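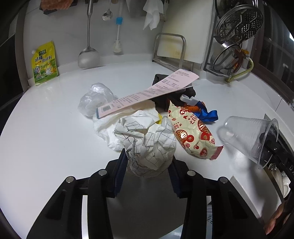
The household waste part of the Fahy project is now in its second period, and this report covers the work from November until the end of April. In the first period we asked the families to weigh their bags only, and we learned very little from the weight. A plastic bag and a snack wrapper have almost no weight, but they fill the bin and they are the things people put in the wrong place. For this reason we changed the method. Each family now puts the small waste on the kitchen counter before it goes to the bin, and we sort it together with them. A usual pile has a long printed slip, a crumpled sheet of grid paper, one or two thin plastic bags, a wrapper with a crimped end and a clear plastic cup lying on its side. All of this was thrown in one bin in most of the homes when we started.

Report to the Wedamora fund, second period
Prepared by Edem Ankrah, Kolel housing association, Prirkholm
18/05/2021

What was done

We planned to work with 20 homes and we have 16. Two families moved away from Prirkholm, one did not want visitors during the winter, and one did not answer our letters. I visited all 16 homes at least two times. The second visit was shorter, up to 94 minutes in the longest case, and this was a home with three children who all wanted to sort.

At the visit we use the kitchen as it is. I do not ask the family to clean before I come, and I say this on the telephone. We work next to the seasoning pouches and under the hanging ladles and bottle brushes, because this is the place where the waste is made. In the first period I brought a folding table, and people were more formal with it and showed me less. The folding table is now in storage and can be given to another project.

The sorting has five groups: paper, soft plastic, hard plastic, textile and string, and rest. The group "textile and string" was added in this period. Before this, ribbons from gifts and cakes went to paper in some homes and to plastic in others, and the sorting company complained that they get caught in the belt.

What we learned

Receipts are the most difficult item. Nearly every family puts them with the paper. Our local sorting company does not accept thermal paper, so they must go to the rest. When I explained this, many people were surprised, and one man went to take his receipts back from the paper bin while I was still speaking. We need a clear line about receipts on the printed guide. The present guide says only "clean paper", and a receipt looks clean.

Wrappers and pouches are also a problem. The text on the imported packages is often in a language that the neighbors cannot read, and sometimes I cannot read it either. The families who buy these products can read it, but the sorting marks from another country do not always agree with our rules. I suggest that the guide shows the shape of the package and does not depend on the words.

Clear cups went well. Most homes rinse them now and put them in hard plastic. Two families still put one cup inside the other with the drink remaining, and then the whole bag becomes sticky.

Bags inside bags are still common. People press a thin bag into a ball and push it in a bigger one - it is tidy, but the sorting company can not see what is inside and refuses it. I have asked the families to leave the soft plastic open.

Budget

From the amount for materials we have 400 euro left. The money for the printed guide is not used yet, as we wait for the new text. Travel was lower than planned, because Arvid Tangen lent us the association's bicycle with the box. The cost of the hanging spring scales was already reported in the first period and does not come back here.

Changes we ask you to approve

We would like to use the remaining material money for a second small bin in each kitchen, which can stand under the counter. Several families said that they know the rules, but they have only one bin and the other ones are down in the yard. I think this is a fair point. I also ask to postpone the printing of the guide by one month, so that the line about receipts and the group for ribbons and string can be included.

Next period

The third visits start when the new bins are delivered. Arvid Tangen will join me for the first five, and after this he will take over the homes on the north side of the yard. We will use the same sorting form, with one extra column for items the family was unsure about. A copy of the form can be sent to you if you wish to comment on it before we print.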